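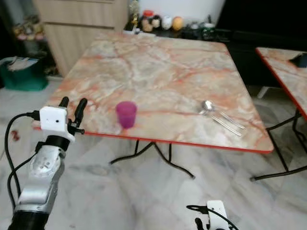
Setting the table, the slow way: my Wednesday at the Furkby open day

Home News Events Local Contact

I'll admit I went mostly for the coffee. But Furkby opened its doors on Wednesday so the rest of us could see what they've been up to with their two-armed robot, and I ended up staying until they started switching off the lights!

The job for the day was laying a place at a table. A cup, a fork, a spoon, that's the lot. The table is a folding one with a pink marble pattern on top (my aunt had one just like it, and I'm pretty sure she still does), and the cup is see-through magenta plastic, the kind you'd hand to a kid at a birthday party. I liked that. I'd been expecting a lab with white coats and got something a lot closer to somebody's living room, down to the knickknacks lined up behind the table.

Hauwa Ogundipe ran the afternoon session. She told us the cup is the easy part and the cutlery is where people's hearts get broken. A fork lying flat on a hard surface gives two black fingers very little to get under, and when a spoon is right up against it the robot has to settle on which handle it's going for. "Watch the handles," she kept saying, so we all did, fifteen grown adults leaning forward over a fork.

I saw plenty of tries. Some were lovely. On one the left arm picked up the cup, moved it over and set it down so gently that the woman next to me clapped. On another the fork spun away and Hauwa just walked over, put it back where it had been, and off they went again. They've logged 3199 attempts at this one task so far, and she says 700 of those were done in the last month alone, after they changed the finger pads. I asked what was wrong with the old ones. Too slippery, apparently.

Lewis Munro, who looks after the hardware, took the questions afterward and was very patient with mine. Why two arms? Because a lot of kitchen jobs need one hand to hold and the other to do. How fast will it get? He wouldn't say, and I did push. Would it do the washing up? Big laugh from the back row, and a "not this year" from Lewis.

The next task on the list is clearing the table again, and after that comes folding napkins, which I'd pay good money to watch (I can't do it either). They're calling the whole table-setting project Brunik, and there was a sign-up sheet by the door for anyone who'd like to come in and try guiding the arms by hand. I put my name down before I'd really thought about it.

There's another open day in October, same place, doors at 3 in the afternoon. It's free, but let them know you're coming, as the room is small and the good chairs go fast. Parking behind the building was fine when I got there and full by the time I left.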